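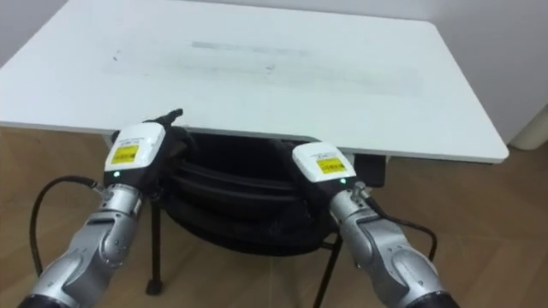 Pesonen's view, given on the stairs before we had even signed in, was that the robots would only ever take the jobs people hated, so what was there to worry about? I have heard that at every visit of this sort and I wrote it down again out of habit. The jobs people hate have a way of being the ones that get them out of their seats for ten minutes.

Hinix runs its open afternoon on a Friday in October, and the pitch this year was the Sesel service: machines that put an office or meeting room back in order between bookings. Chairs under tables, that sort of thing. Eight of us went round. The firm that looks after our own building is thinking of taking it on, so I was there for the people who do that work now, and I asked more questions than the host would have liked.

The talk came first and went on too long. We were told that a client of theirs, Wisomdale, has 554 desks over several floors, and that its evening crew used to spend the first part of every shift straightening furniture. Now they don't. I asked what they do with the time. The answer was that they are "freed up for higher value tasks". I asked which tasks, and whether the shift was still as long as it had been. It is shorter. So is the pay, then, though I had to say that part myself.
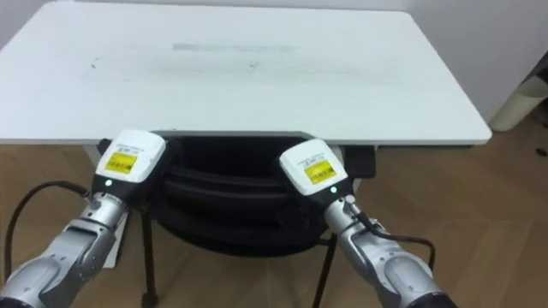
My trouble with the whole business is that the easy half of a job gets counted as the job. Tucking a chair in is something a person does with a hip while carrying a bin bag, and in the same pass they see everything else the room needs. The table in the demo room had a grey smudge right across the middle of the top, and a chair sitting neatly under it. Anyone from our crew would have had a cloth on that before touching the chair. I asked who wipes down. "Your existing team," the host said. So the team still walks to every desk, only with less time to do it in.

To be fair, nobody at Hinix claimed the thing could run a floor alone. There is a minder, one for every 12 machines in the plan they showed us, and that is supposed to be the new and better job. I asked what it pays and was told that was a matter for the client. I asked if any of the Wisomdale evening crew had moved into it. They would have to get back to me on that.

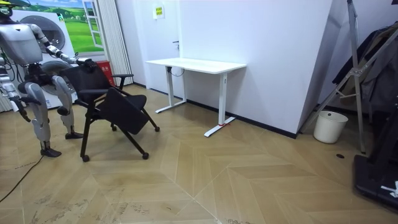
The minders get two days' training and a tablet. They also get the blame, as far as I could make out, because a missed room is logged under the minder's name and the machine's own record goes to Hinix. I would want that the other way round before anyone I know signed up, or at least both records open to both sides. The set-up charge is 3000 a floor, by the way, which would buy a fair few evening hours.

Tea was decent. I came away with a folder, most of it about savings, and one page headed "Your people" with four lines on it. I'll bring it to the next staff meeting and anyone who wants a copy can ask - I have also sent Hinix my questions about hours in writing and will post the reply if one comes.

Search this site Enter keyword Go

Contact | Copyright, all rights reserved | Back to top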